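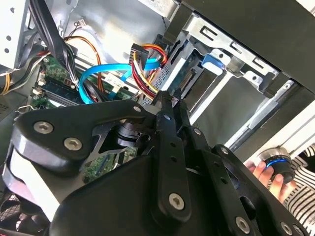
Blick in das offene Gehäuse eines Desktop-Rechners.

Seit April nimmt die Werkstatt Dokeck in Morkport ausgemusterte Bürorechner entgegen und gibt sie an Schulen und Vereine weiter. Bislang wurden 537 Geräte abgegeben. »Viele Rechner werden ersetzt, obwohl sie noch jahrelang ihren Dienst tun könnten«, erklärt Định Đinh, Leiter der Einrichtung.

Vor der Weitergabe werden sämtliche Datenträger gelöscht und die Netzteile geprüft. Je Gerät veranschlagt die Werkstatt bis zu 175 Minuten. Schwierigkeiten bereitet laut Đinh vor allem die Beschaffung passender Ersatzteile: »Bei älteren Baureihen sind wir auf Spenden angewiesen – neue Teile sind dort kaum noch erhältlich.«

Anträge auf Überlassung sind schriftlich an die Geschäftsstelle Beltach zu richten.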